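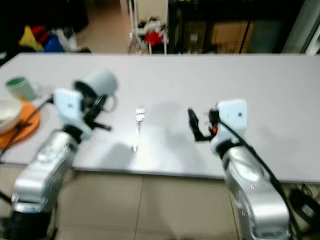 Moved the everyday dishes to the long gray table on Wednesday, after the shelf bracket in the kitchen came out of the wall for the second time. Until I get a longer anchor, everything lives out in the open.

Current arrangement: eating pieces at the left end, meaning the orange plate, a white bowl stacked on it, and the mug with the green inside. The gray mug has no fixed position. It gets used for coffee, then for rinsing, then for coffee again.

Mugs drain better on their side than upside down. Inverted on a flat surface, the rim seals and the air inside stays damp. Sideways, with the opening angled slightly down, water runs out and air gets in. The handle keeps the mug from rolling if you turn it the right way.

Forks are the unsolved part. I store them tines up, which Fumiko Kinoshita objects to on safety grounds. Tines down traps water between them and leaves spots. A deeper holder would settle it, and the shop in Dirnton had 2, both too narrow for the serving spoons.

Bracket repair is next. The old anchor was 5 mm and the hole is now well past that, so I'll fill it and redrill.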